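A clear kitchen counter is a kind of courtesy

When I rented my first flat in this country, the agent from Allbridge walked me through the rooms in a hurry. She showed me the balcony, the heater, the place for the bins. In the kitchen she put her bag and her folder and her sunglasses on the bench and said, "Plenty of bench space here." Then there was no bench space, because her things were on it. I remember I found this funny, and I have been thinking about kitchen benches since then.

I want to argue for a simple habit. The bench (I will also call it the counter, my neighbours use both words) should be empty when you leave the kitchen. I mean really empty, without the toaster, the fruit, the letters from the council and the jar of pens. My friends think this opinion is too strict. Gemechu Chala, with whom I shared a house in Loneck for 2 years, told me that my kitchen looked like someone had just moved out of it. He meant it as a complaint, but I was pleased.

My reason is not about beauty. In the house in Loneck we were six people, and each of us came home at a different hour. If the first person left a cutting board and an onion, the second person pushed them to the side and made a sandwich. The third person pushed everything to the wall. By nine in the evening there was a strip of bench as wide as my hand, and the last person, usually me, had to clean the day of five others before boiling an egg. No one in that house was lazy. Each one had left only a small thing. I think this is how most disagreements in shared houses begin, and people then say it is a question of character, when it is a question of where to put the onion.

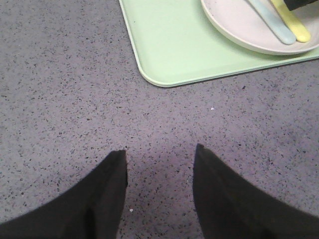

My mother had a table of plain wood in her kitchen, and on plain wood every crumb is visible, so the wiping was never discussed. Today the fashion is for surfaces which hide. The light grey counter with its dense dark flecks is in so many kitchens now, and I understand why people like it, as it looks clean from the door at almost any time. A tiny white speck can lie among all those dots and your eye will pass over it as one more piece of the pattern. I do not trust such a surface. It is pleasant to look at, but it teaches you to wipe by opinion. On a counter like this I wipe with the flat hand first and with the cloth second, because the hand finds what the eye has forgiven.

This is also my answer to people who say that a full counter is more practical. They say, if the kettle and the oil and the salt are standing out, you reach them quickly. It is true that you save a few steps. But every object standing on the counter is also an object you must lift in order to wipe, and so you do not lift it, you wipe a circle around it. After one month there is a ring. I have moved out of four homes, and each time I found under the oil bottle a ring which needed more work than all the steps I ever saved.

There are arguments against me which I accept. A person with a sore back should not bend to a low cupboard six times in a day for a mixer. A family with small children has other wars. And there is a sort of empty kitchen, the sort in the Raludar brochures that come to my letter box, where the emptiness costs a lot of money, with a second pantry behind a door to hold the mess. A renovation there begins with a new bench top and ends with a new wall. I am not speaking for this kind. My own bench is 81 centimetres long between the sink and the stove, and I keep it clear with one shelf and a drawer.

Gemechu lives now on Workneh Street with his wife, and I visited them in October. On his counter there was a bowl of lemons, a radio, a half loaf of bread and a phone charger. He saw me looking. He did not say anything, he moved the radio to the top of the fridge and began to chop, and we talked about other matters. When I went to get water later, the radio was back near the sink and it was playing.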